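Chapter 2
Packaging and the Household

67 shares | 2 comments

Most goods reach the home inside something else. A package protects its contents, carries the maker's name, and displays any notice the law requires. Once the contents are used, it becomes waste, often within a day.

This chapter follows packaging from the factory to the town collection point. Students will learn to sort materials by type, weigh a household sample, and compare results between districts. The figures come from the Vimham survey, directed by Mebrat Tamiru, which covered 200 households and recorded 900 bags. Terms set in bold in the printed edition are defined in the glossary.

Related chapters
Paper and Board in Shawky
The Drullodis Glass Works
Reading a Printed Label
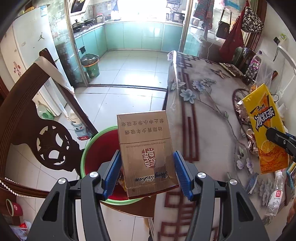
HORKURA, December

Collection in the old quarter begins before sunrise on Sunday. Small cartons, foil, and candy wrappers make up little of the weight but a large share of the pieces sorted by hand. Section 2.1 begins with these small items.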